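How Does a House Become a Museum?

Written by Nuanchan Phetsri for young readers

Do you know a house where somebody famous lived? Maybe there is one in your town, with a small sign next to the door. In such a house a painter mixed her colors, or a writer sat at his table and looked out of the window when he should have been working. Many years later, people come with tickets in their hands to see the same table.

But how does this happen? A house is made for living in. It has a kitchen, a bathroom, a place for shoes. To make it a museum is a long job, and in this text I will explain it to you, step by step.

I will use one house for my explaining. It is called Dalarberg, and it stands on a hill outside the small town of Prokcombe. The painter Vendula Kopecký lived there with her sister and very many cats. She painted the walls, the doors, the lamp shades and even the inside of the bread box.

First, somebody must say "Let us keep it"

When an artist dies, the house usually goes to the family. The family can live in it, sell it or empty it. At Dalarberg, the sister stayed in the house and changed almost nothing. When she became old, she gave the key to a group of friends who loved the paintings. They called the group Liem, after the stream behind the garden.

The friends had a key, but they had no money and the roof had holes. So before they could think about visitors, they had to think about rain. This is true for most old houses. The roof comes first, then the walls, and the beautiful things must wait in boxes.

Then, everything gets a number

A museum must know what it has. So each thing in the house is written in a long list, which is called an inventory. Every spoon gets a number. Every letter gets a number. At Dalarberg the list has 3,308 things in it, and 800 of them are drawings on paper. Beatriz Calado wrote most of the list, and it took her 4 years.

With the number, you also write where the thing was found. This is important! If the blue cup was standing on the piano, then it tells us something. Perhaps the painter drank her tea while her sister was playing. If you wash the cup and put it in the kitchen without writing anything down, this little story is lost.

What is a conservator?

A conservator is a person who takes care of old things so that they do not fall to pieces. It is a little bit like a doctor, but the patients are chairs and pictures.

The conservator does not try to make a thing look new. If the painter left a ring on the table with her coffee cup, the ring stays. If the paint on a door is coming off in small flakes, the conservator sticks the flakes back, one after another, with a thin brush and a special glue. Nikola Lazarević worked like this on one bedroom door at Dalarberg, and he needed all of May for it.

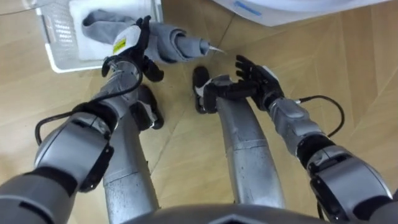 The biggest enemy of old colors is light. Have you ever left a drawing in a sunny window for the whole summer? The red becomes pink and the pink becomes nearly nothing. For this reason the curtains in old houses are often half closed, and the rooms can feel a bit dark when you come in. Wait a minute or two – your eyes will get used to it.

Other enemies are small. Moths like to eat wool, and some beetles make tunnels in wood. Damp air can bring mold, and very dry air can make wood crack. A museum house has little instruments in the corners which measure the air, and somebody reads them every morning.

Which day do we show?

Now comes a difficult question. A person can live in one house for a long time, and the rooms change. The bed moves, the wallpaper is new, a chair breaks. So which year should the visitors see?

Some museums choose one year and make everything look like it was then. Others leave the house as it was on the last day somebody lived in it. At Dalarberg they used old letters and family photographs to help them decide. They chose the years when both sisters were at home, and only the kitchen is from a later time. There the stove was too heavy to move.

The doors open

Dalarberg opened for visitors on April 17, 2018. Only 14 people may be inside at the same time, because the stairs are narrow and the floors are old. The guide, Suryani Krishnan, gives every child a card with a small detail from a painted wall, and you must find where it is. The one with the fox is the hardest.

Some words to remember

Inventory – the long list of all things in a museum.

Conservator – a person who takes care of old things.

Mold – a soft, furry growth that comes in damp places.

Something to try at home

Choose one shelf in your room. Write down each thing on it, give it a number, and write one sentence about where it came from. Ask first if you want to put stickers on the things. Pencil on a piece of paper is also good.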